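Meinung | Automatisierung & Logistik

26/04/2026 – von Humaira Rajput

Die Abonnement-Falle beim Griff in die Kiste

Seit einigen Monaten wird kleinen Versandhändlern ein Angebot gemacht, das auf den ersten Blick sehr vernünftig klingt. Man kauft den Roboter nicht mehr, man mietet das Greifen. Die Firma Hostex nennt ihr Paket «Dakel» und verspricht darin alles zusammen: Greifer, Schläuche und Kabel, Software, Einrichtung und Wartung. Den Arm kann man mitbringen, wenn man schon einen besitzt. Bezahlt wird monatlich, 2.454 Euro pro Zelle, bei einer Laufzeit von mindestens vier Jahren.

Ich arbeite in der Beschaffung und lese solche Verträge von Beruf. Deutsch ist nicht meine erste Sprache, vielleicht lese ich sie deshalb besonders langsam. Bei Dakel hat mich ein Wort lange beschäftigt, das Wort «Artikelklasse». Der Preis gilt nämlich für zwei Artikelklassen. Jede weitere muss man dazubuchen, und was eine Klasse ist, bestimmt der Anbieter.

Ein Händler für Drogeriewaren, so habe ich gedacht, verkauft doch Drogeriewaren. Das wäre eine Klasse. Für Dakel sieht die Sache anders aus. Eine feste Schachtel ist eine Klasse, ein knisternder Beutel ist eine andere, und ein Gegenstand mit Griff und Borsten gehört wieder in eine dritte. Technisch kann ich das verstehen. Wer einmal versucht hat, mit einer Zange eine durchsichtige Folie zu fassen, der weiß, dass das nicht dieselbe Aufgabe ist wie ein Holzklotz. Aber der Kunde kauft nicht Technik ein, er will seine Kisten leer bekommen, und in seinen Kisten liegt alles durcheinander.

Domenica Lanz, die bei dem Großhändler Bandemar das Lager leitet, hat das Angebot mit mir durchgerechnet. Sie hat ihr Sortiment nach den Regeln aus dem Anhang sortiert und kam auf 15 Klassen. Damit war das Gespräch für sie fast beendet. «Ich kann meinen Kunden nicht sagen, dass Bürsten erst im Mai kommen, weil die Klasse noch nicht freigeschaltet ist», sagte sie mir. Sie hat trotzdem um eine Vorführung gebeten, und ich finde, das war richtig.

Denn man soll gerecht bleiben. Das Modell hat echte Vorteile. Ein kleiner Betrieb hat keine eigene Abteilung, die einen Greifer auslegt, und wenn nachts ein Schlauch reißt, ist dort niemand, der ihn ersetzt. Hostex verpflichtet sich, innerhalb von zwei Arbeitstagen zu kommen. Der Konkurrent Babić verkauft seine Zelle ganz klassisch, ohne Klassen und ohne Miete, aber auch ohne jede Zusage für den Fall, dass sie steht. Man erhält eine Telefonnummer und ein gutes Handbuch. Ich habe das Handbuch gelesen, es ist wirklich gut, nur greift es nichts.

Was mich an beiden Angeboten stört, ist die Art der Vorführung. In den Broschüren stehen Zahlen von bis zu 15 Griffen pro Minute, und immer sind es gleiche Kartons, gerade hingestellt, mit Abstand zueinander. Nach einer solchen Tabelle kann ich nichts bestellen. Ich möchte einen zerkratzten Behälter sehen, in dem verschiedene Dinge liegen, etwas Hartes und Kantiges, etwas Verpacktes, etwas mit einer unbequemen Form.
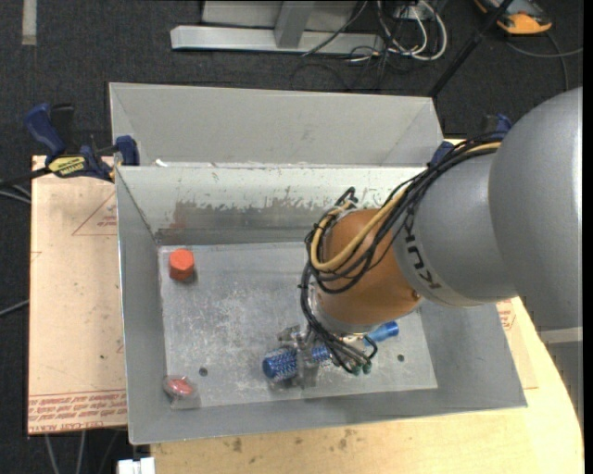

Und ich möchte dabei sein, wenn es nicht gelingt. Ein Fehlgriff sagt mir mehr über ein Produkt als hundert gelungene Griffe: ob der Arm es noch einmal versucht, ob er die Ware beschädigt, ob er still stehen bleibt und auf einen Menschen wartet. Über die Fehlgriffe schweigt der Vertrag von Dakel vollständig. Es wird die Verfügbarkeit der Anlage garantiert, also dass sie eingeschaltet ist und sich bewegen kann. Dass am Ende eine Bürste im Paket liegt, wird nicht garantiert.

Mein Vorschlag an Hostex ist einfach. Streicht die Klassen und rechnet pro gelungenem Griff ab. Dann trägt derjenige das Risiko, der die Technik kennt, und der Händler kann seine Kosten mit denen der Handarbeit vergleichen – auf einem einzigen Blatt Papier. Vielleicht wird der einzelne Griff dann teurer. Frau Lanz würde das nach eigener Aussage akzeptieren, solange sie nicht jeden neuen Artikel zuerst beim Anbieter anmelden muss.

Bis es so weit ist, rate ich jedem, vor der Unterschrift eine Kiste aus dem eigenen Lager mitzubringen, unsortiert, so wie sie im Regal steht. Und den Anhang mit den Artikelklassen sollte man schon am Abend davor lesen.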